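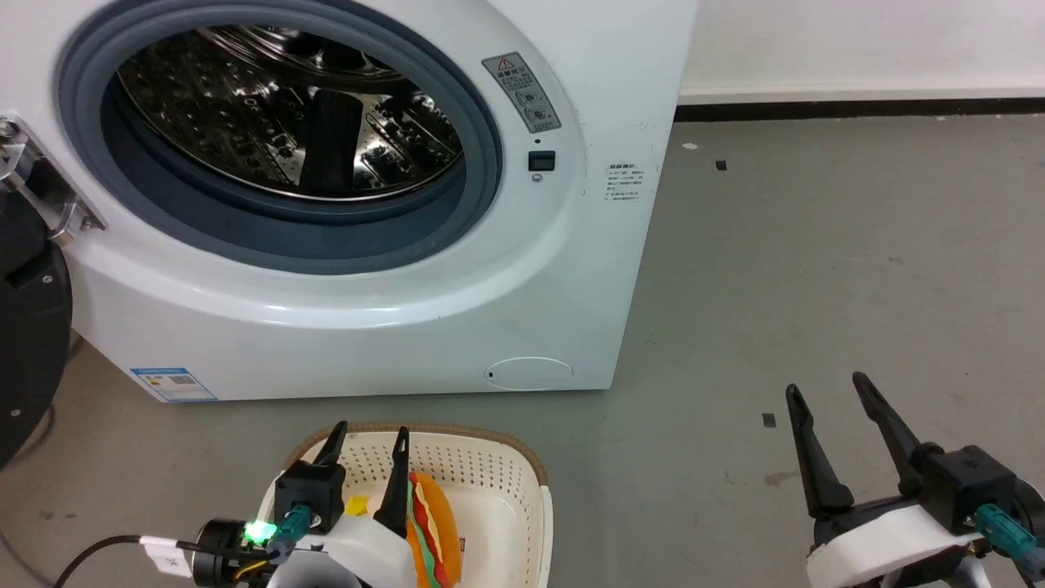 Chapter 7
Laundry and Storage in the Shared Home

Learning goals

After studying this chapter, you should be able to name the main parts of a front-loading washing machine, carry out a basic check before a load is started, and sort household items into those that may be machine washed and those that must be cleaned by hand.

Key terms: drum, gasket, paddle, access cover, hand-wash item

7.1 Before the Load

A washing machine is checked before every load. The door is opened fully and the drum is inspected for small items left behind, such as coins, socks or hair clips. The gasket – the thick rubber ring around the opening – has a lower lip in which lint and water may collect. It should be wiped with a soft cloth. Warning labels on the front panel must be left in place and kept readable. On many front-loading models, an oval cover near the bottom corner gives access to the drain filter. Students should consult the maker's manual before opening it.

7.2 Items That Stay Out of the Drum

Not everything that needs cleaning belongs in the machine. Hard plastic toys, including play food, can crack or mark the drum and are washed by hand in mild soapy water. Such items are kept apart from the laundry in an open basket. A basket with small holes in its sides lets air reach the contents, and smooth handles are easily wiped down.
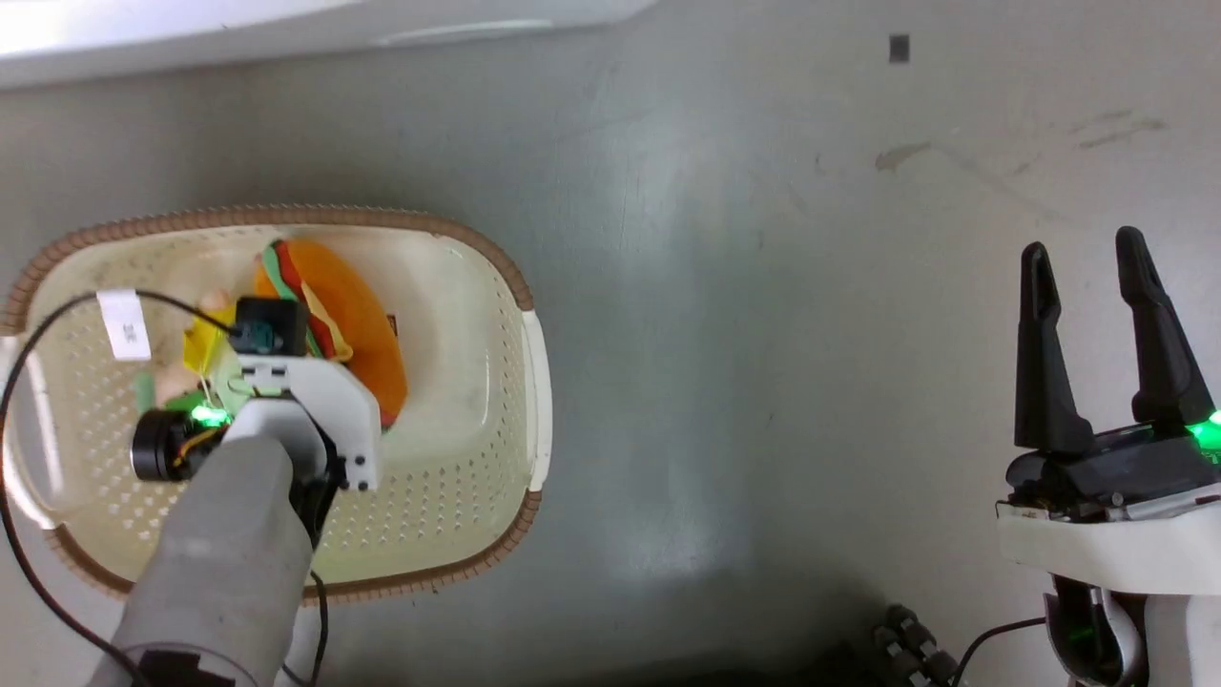
7.3 Case Study: The Kenport Household

Hauwa Oyewole and Elis Gape share a home in Kenport with two young children. In February they began to keep a written laundry record. Read the record on page 498 and answer the questions that follow it. Work in pairs, and allow 50 minutes for the reading and discussion.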